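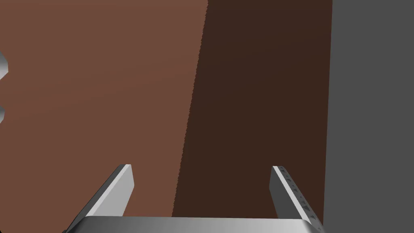
26 de abril
Por Giuliana Villanueva

Skaline abrirá en diciembre las puertas de su sala de simulación de Ternberg, y quien acuda esperando chispas, brazos naranjas y sirenas hará bien en ajustar las expectativas antes de aparcar. La demostración transcurre en pantalla. Su protagonista es una pinza de dos dedos, gris plata, abierta y sin nada entre ellos, ante una superficie marrón cruzada por una sombra de borde algo escalonado. El dedo derecho lleva por dentro una hilera de muescas oscuras, detalle del que el equipo de gráficos habla con un orgullo que la empresa ha decidido respetar.

La jornada, la primera que Skaline dedica al público general, durará casi 7 horas, con pausa para comer. Habrá 104 plazas, repartidas en turnos. Cada grupo asistirá a una sesión en directo de Vemo, el entorno con el que la compañía ensaya tareas de agarre antes de cargarlas en máquinas que pesan, cuestan dinero y rayan el suelo.

«Una visita anterior nos preguntó cuándo empezaba la demostración. Llevaba veinte minutos en marcha», recuerda Ragnheiður Hauksdóttir, directora de la sede. «Hemos tomado nota y esta vez avisaremos con una campana.»

El programa arranca con una charla de Herman Manurung sobre el arte de acercarse a un objeto sin empujarlo, asunto al que ha dedicado buena parte de su carrera y del que promete hablar solo 37 minutos. Después, los asistentes podrán tomar los mandos y probar suerte con una serie de ejercicios preparados por Saodah Nasution. Los intentos quedarán registrados y se proyectarán al final de la tarde, los malos incluidos. El personal de Skaline participará en las mismas condiciones y no siempre sale bien parado.

La firma Tjoa, que colabora en el proyecto desde su inicio, presentará además una biblioteca de 1.048 escenarios de práctica. No está previsto mostrarlos todos, pese a la insistencia de su responsable, Retno Yeoh, que había propuesto ampliar el horario.

«Nos piden mucho que el simulador sea más bonito», señala Yeoh. «Nosotros preferimos que sea rápido. Marrón liso y gris liso, y a trabajar.»

La entrada es gratuita, con inscripción previa en la recepción de la sede. Los menores deberán ir acompañados de un adulto, que también tendrá que guardar cola para usar los mandos. Habrá café. Los medios que deseen entrevistar a los ponentes pueden solicitarlo a Giuliana Villanueva, responsable de comunicación de Skaline.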